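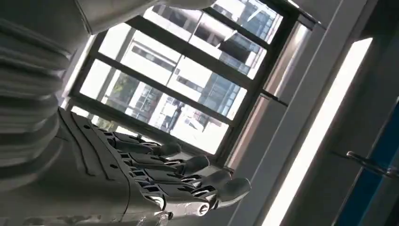 Pisora 密封条我自己用了两个冬天才敢放到店里卖，所以这一页会写得比别的产品啰嗦，大家忍一忍！做漏风这件事，我的习惯是先从窗框下沿看起，就像照片里窗户最底下那一道边。很多人一上来就把四周全贴满，贴完了窗关不严，回头还怪条子太厚。先看下沿，再看合页那一侧，最后才轮到上边，这样下来一般能省掉小半卷。

首页　窗户与门　工具　配件　寄送说明　联系我

先说它到底是什么。Pisora 是一种自粘的橡胶密封条，截面像个压扁的字母 P，中间是空的，关窗的时候会被压下去，开窗之后再弹回来。一卷15米，灰、白、棕三种颜色，背面是带网格的双面胶。适合三到五毫米的缝。缝再小的话别买这一款，去看同系列的薄条；缝再大就得考虑刷条了，硬塞两层真的不好看，而且一到夏天就往下滑（我试过，在自家厨房，丢人）。

价格是66元一卷，颜色不加价。有人问能不能只买半卷，不能，我这里没有地方放拆开的卷，胶面一沾灰就废了。

我最早卖的其实是 Sternero 的海绵条，老顾客应该都记得，便宜，软，好剪，贴起来特别痛快。毛病是过一个冬天就扁了，第二年得拿铲子一点一点刮，刮下来全是碎渣，胶还留在窗框上。后来 Marion Hepburn 给我写信，说她家朝北的两扇窗每年都要重贴一遍，问有没有能多撑几年的东西。我就到处要样品，贴了满屋子，我先生那阵子连窗都不敢开。Pisora 是里面手感最硬的一种，刚开始我还有点嫌它，关窗要多使一点劲，大概一个星期以后就顺了。

怎么量？拿一小块橡皮泥，外面包一层保鲜膜，放在缝里，把窗关上锁好，再打开，量橡皮泥最薄的地方。每一边至少放两处，老窗户经常上面窄下面宽。别用眼睛估！我自己看缝看了这么多年，照样会看错。长度就简单了，把要贴的几边加起来，多留一个手掌宽就够用。

贴之前的准备比贴本身重要得多。旧胶要刮干净，用塑料刮片，金属的会伤漆。然后拿酒精擦一遍，等它干透。洗洁精水不行，会留一层膜，当天粘得住，过两周就从转角开始翘。温度也要留意，窗框摸上去冰手的时候胶不爱粘，冬天我一般挑中午动手，先把屋里烘暖。

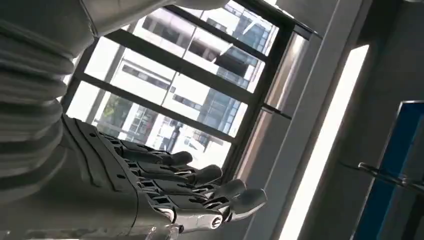
本页最近修改：11月（更新了颜色和库存，安装那一段重写过）

好，接着说安装。保护纸千万不要一次全撕掉，撕一小段，贴一小段，手指顺着往前压。条子不要拉！橡胶拉长了会慢慢缩回去，过几天转角那里就露出一道空，你还以为是我少给了长度。转角我推荐剪断，两段四十五度对齐，不要硬弯过去。剪刀用旧的就行，不过要快，钝剪刀会把中空那一截夹扁。

P 形鼓起来的那一边朝哪儿，这个问题我收到得最多。贴在窗扇关上以后会压到的那个面上，鼓的一边朝室外，平的一边朝室内。平开窗、上悬窗都照这个来。推拉窗不适用，推来推去会把它搓下来，那种要用毛条，店里有 Gunn 的一款，在“配件”那一栏。

贴完先别急着锁死，轻轻关上，放一个晚上，第二天再正常使用。有些人家的窗锁本来就紧，贴完以后可能要把锁座往外调一点点，螺丝松半圈试试看。要是怎么都锁不上，那多半就是买厚了，没拆的卷可以寄回来换。

暖气片上方那一段我再多说一句。那里一直热着，胶会软一些，贴好头几天有空就去按一按。浴室的窗也能用，橡胶不怕潮气，只是黑霉会长在条子和框之间的缝里，隔段时间拿布擦一下就好。油漆刚刷过的木窗请一定等漆干硬了再说，有位顾客性子急，刷完第二天就贴，结果整扇窗粘在一起，最后是用裁纸刀一点点划开的。

也说说它做不到的事。它挡风，也能让街上的声音小一点，可玻璃本身冷，它就管不了啦，单层玻璃的房子贴完还是会觉得窗边凉。结露也别指望它，有些房间封严以后水汽反而更多，早上记得开窗透几分钟。带燃气热水器或者壁炉的房间，通风口绝对不能堵，这个没得商量。

Esperanza Castellanos 上个冬天替 Pledcombe 的一排老房子贴过，她给我的反馈很实在：棕色和深色木框很配，白色贴在发黄的旧漆上太跳，不如选灰的。她还嫌卷芯太小，条子从里圈拉出来的时候带着弯，得先放平了晾一晾。这点我同意，收到货以后拆开，松松地摊在地板上，晾一夜，第二天好贴很多。家里有猫的请把门关好。

规格放在一起，方便抄：
长度：15米一卷
适合缝宽：3至5毫米
材质：橡胶，中空 P 形，背面网格自粘胶
颜色：灰、白、棕
适用：平开窗、上悬窗、室内门
不适用：推拉窗、玻璃门夹
价格：66元

库存的话，灰色和白色都充足，棕色要等下一批，下单的时候会提示你。周一上午我统一打包，周末下的单都在那时候寄出去，别在周日晚上发消息催我呀。换货只收没有撕过保护纸的，邮费一人一程。

还有人问要不要配底涂。铝框和塑钢框不用，擦干净就行。粉化的老木框可以用一点，薄薄刷一层，等它不粘手了再贴。底涂我这里暂时不卖，五金店里小瓶装的就够了，买大瓶放到明年多半会干掉。

拿不准缝宽的，把橡皮泥量出来的数字写在订单备注里，顺便说一下是木窗还是铝窗，我打包前会看一眼，觉得不对会先问你再寄。

分享 71　评论 1,342

联系我　寄送与退换　版权所有，转载请先打招呼　返回顶部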